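Grudden Refurb - Bench Safety Checklist, Desktop Towers
Bench: Jinora
Checked by: Haiyan Qian
Date: 14th March
Results: OK / FIX / N/A. Comments go under the line, keep them short pls.

1. Power cord off, bench outlet switched off - OK
Cord hung on hook. Wait 60 seconds before hands go inside, timer is on the shelf.

2. Tower on its side, flat, whole case supported by table - OK

3. Side panel off and stored - OK
Panel goes in the rack, not leaning on the table leg. Third time I've written this.

4. Power supply label readable, unit stays closed - OK
Label is on the upper face. No one opens a supply at this bench, ever. Bad ones go in the Xue bin.

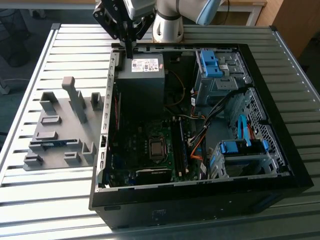
Item 4. Open tower, power supply label in place.

5. Sharp edges, inside of case - FIX
Bare sheet metal by the drive bays, watch knuckles. Gloves drawer had one left glove in it. Reorder.

6. Ground strap tested - OK
Passed. Strap no. 17 is getting frayed by the clip, swap before June.

7. Loose wiring clear of the board - FIX
Orange wires looping near the power supply, plus the bundles coming down from the drive cage. Tie back before anybody works on the memory slots. Ties are in the Pikumness tray.

8. Memory handled by the ends, chips not touched - OK
Both latches open before seating. Press evenly, dont force it. If it won't go, take it out and check the notch.

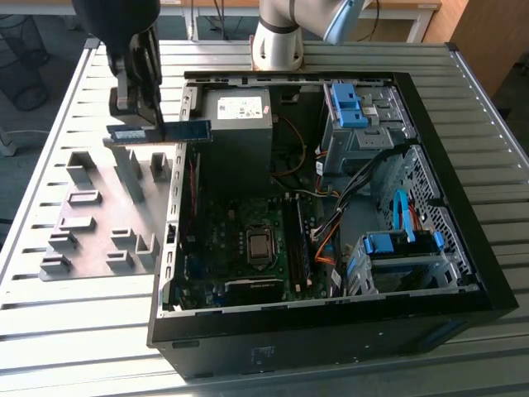
Items 7 and 8. Blue memory module held over the case, cables at the drive cage.

9. Processor area - OK
Leave the retention bracket alone unless the job sheet says so.

10. Screws and small parts in the tray, none in the gaps between slats - FIX
Found 4 under the table from an earlier job. Use the magnet dish.

11. Room humidity 40 percent or over - OK
Right at 40. Recheck after lunch.

12. Walkway behind bench, extinguisher tag - OK
Tag current. Box of keyboards was in the way, moved it.

Open items: 5, 7, 10. Guangming Xie to sign off when the ties and gloves are done - copy of this sheet goes in the bench foldr.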